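Open Day — Robot Table Safety Checklist
Site: Gerby demo room, Brivmont
Date: 2024-12-26
Form 3707

1. Emergency stop within reach of the host. OK.
2. Arm speed limited to 220 mm/s while visitors are present. OK.
3. Walkway behind the visitor line at least 790 mm wide. OK after moving the sign stand.
4. Gripper fingers checked for cracks and loose screws. OK. Light specks on the right finger — wipe before the doors open.
5. Tabletop clean. Faint smudge and small dark specks to be wiped off. 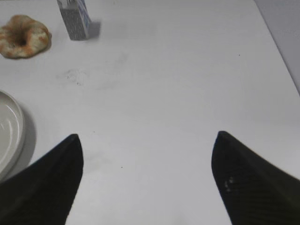

6. Food items and plate kept near the sides or back of the table at the start of each run. OK.
7. Host stays at the controls while the arm has power. OK, two hosts on the rota.
8. Visitors do not reach over the table. Floor tape is worn and needs replacing.
9. Breakfast items are for the demo only and must not be eaten. Sign needed. 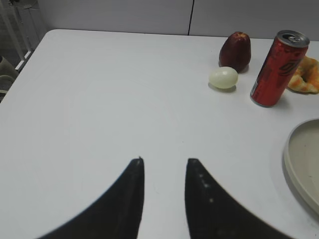

Skolent asked for item 8 to be closed before the first group comes in, and wanted the stop button shown to every group at the start. Both added to the host sheet.

Result: pass with comments. Next full check in May.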